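Student Project Report: Refurbishing Donated Desktop Computers
Rellmont Technical College, Computer Hardware Workshop
April 2022

1. Background

The workshop received a batch of 24 used desktop towers from an office in Closonstead that was changing over to laptops. Most of them were sold under the Tillman label and had the same general layout inside. Our group was asked to sort the towers, strip the ones that would not start, and build as many working machines as we could from the parts. The finished computers go to the Atavia study center in June.

2. Method

Every tower got a tag with a number on it before anything was opened. We wrote down the model, whether it had a hard drive, and what happened when it was plugged in. Towers that started went on one shelf and towers that did not went on another.

The dead ones were unplugged, laid on their side with the cover off, and taken down in the same order each time. Power leads came off first, starting with the large connector on the motherboard, then the SATA data cables, then the drives and the memory. The power supply was left for last because its wires run through the middle of the case and catch on everything else. Screws went into a labeled cup for each machine. We did not do this with the first tower and lost most of an afternoon matching threads.

Power supplies were checked with a plug-in tester and never opened. Memory was tried one stick at a time in a board that was known to work. Processors were lifted out only after the socket lever was fully up, and the old thermal paste was wiped off with alcohol and a lint-free cloth.

3. Results

The most common fault was a failed power supply. The next was memory that had worked loose in its slot, and those towers only needed the stick pushed back in. In 3 towers the motherboard had swollen capacitors, and we put these aside for recycling. One board had bent pins in the CPU socket. We tried to straighten them under a magnifier and did not succeed.

Hard drives were wiped before reuse - this took longer than all of the hardware work. The drives that reported bad sectors were pulled and sent out to be shredded.

4. Costs

The budget was $3,000 and we spent $1,654. Most of it went to solid state drives and replacement power supplies. Thermal paste, cable ties and cleaning supplies made up the rest. The money left over stays with the workshop.

5. Problems and changes for next time

Cable routing was our weakest point. Two machines had to be reopened after a loose wire touched a fan. Next time one person should check the wiring before the cover goes on. The tag numbers should also be written inside the case, as several paper tags fell off on the shelf.

6. Open case on the bench 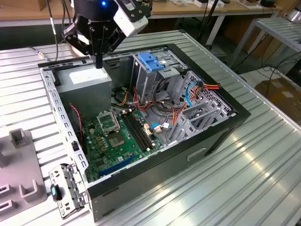
Can a power supply from one tower be used in a different one?
Often it can, as long as it fits the mounting holes, has the right connectors for the board and drives, and is rated for enough watts. Some office towers use a connector of their own, so compare the plugs before buying a replacement.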